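Zatach trial finds short walk after dinner steadies blood sugar, provided the walk takes place

3 October 2025

Adults who took a gentle walk soon after their evening meal had smaller rises in blood sugar than adults who sat down and stayed there, according to results released by the Zatach Institute for Everyday Health. The institute concedes that grandmothers have been saying this for some time, without funding.

The Dolen Study followed 300 adults between the ages of 50 and 74, none of whom had been diagnosed with diabetes. Half were asked to walk at an easy pace within half an hour of finishing dinner. The rest were asked to carry on as usual, a request they met with great discipline.

All participants wore a small glucose sensor on the upper arm and kept a food diary. The sensors were reliable. The diaries improved once the research team added a column headed "Other," which soon became the longest column in the study.

On evenings when the walkers walked, their blood sugar peaked lower and came back down sooner. The difference was clearest after meals heavy in bread, rice or pasta, and hardest to find after meals of soup. Pace made little difference. Participants who strode gained no measurable advantage over those who strolled, a finding that was not welcomed by the striders. 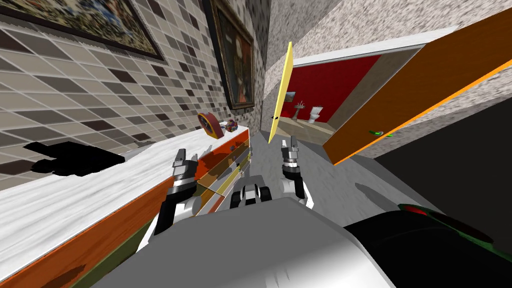
Timing mattered more. A walk begun soon after the plates were cleared did more than the same walk taken at bedtime, and people who went out before dinner saw almost no effect on the meal that followed. Splitting the walk into two shorter outings worked as well as one, although few people who came home after the first outing went out for the second.

Walking indoors counted too. During a wet stretch in March, a number of participants did their laps in hallways, up and down basement stairs and, in one case, around a parked car. Their readings matched those of the people who had gone out with umbrellas.

In all, the study recorded 3,333 evening walks. It had planned for a good many more. The most common reasons given for a missed walk were weather, television and "forgot," with the last of these reported most often by participants who had received a reminder.

The institute urges some caution. The study was not designed to show whether smaller rises in blood sugar lead to fewer cases of diabetes, heart disease or anything else that people would like to avoid. Participants knew which group they were in, walking being difficult to disguise as a placebo. They were also volunteers, and people who volunteer for a study about walking may be fonder of it than the general public.

Weight did not change in either group – the institute mentions this now to save everyone a phone call.

A follow-up study, named Prava, will look at whether the effect holds for people who work nights and eat their main meal at 7 in the morning. Recruitment is under way through the Kettani clinics, where application forms are kept at the front desk. The desk is on the second floor. There is an elevator, and the research team will not be watching who takes it.

People who take medication for blood sugar, or who have trouble with balance, should speak with their doctor before changing their routine.

About the Zatach Institute for Everyday Health

The Zatach Institute studies ordinary habits and their effects on health in middle and later life. Its earlier work covered afternoon naps, salt and the proper height of a kitchen chair. Copies of the Dolen Study summary, including the full list of entries under "Other," are available from the institute's press office on request.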